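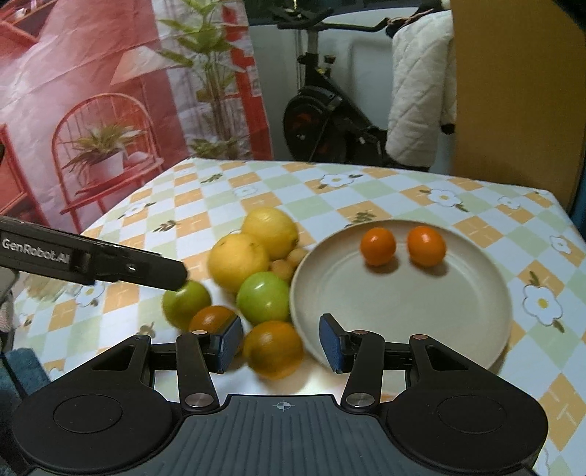 Orange fruits near the edge of a plate, with a green-yellow fruit at the left of the pile.

Week 5: Activists and Heads of Government

Instructor: Kerstin Hellström

Last week we covered how parties choose climate spokespeople. Today we move to meetings between activists and elected leaders, and who gains from them.

Reading: Valentini, chapter 2; Amundsen, "The Visit to Plitville" (course packet).

Key terms
Access - being let into the room.
Leverage - being able to change what is decided there.
Photo diplomacy - a meeting held mainly for the pictures.

Amundsen looks at the Plitville talks, where a student group met the regional premier for 23 minutes. Both sides put out statements that evening. The premier's spoke of shared goals. The students' listed two promises he had not kept, one of them on the Wallin pipeline. Press coverage followed the students' version almost everywhere.

Valentini reads the same case differently. He argues the premier lost a news day and kept his voters. Compare the Titbridge petition, which gathered 1578 signatures and got no meeting at all.

For discussion
Does a public scolding close doors for the next group?
Should leaders agree to meet without cameras?

Response papers (two pages) are due 3rd May, on paper, in my mailbox.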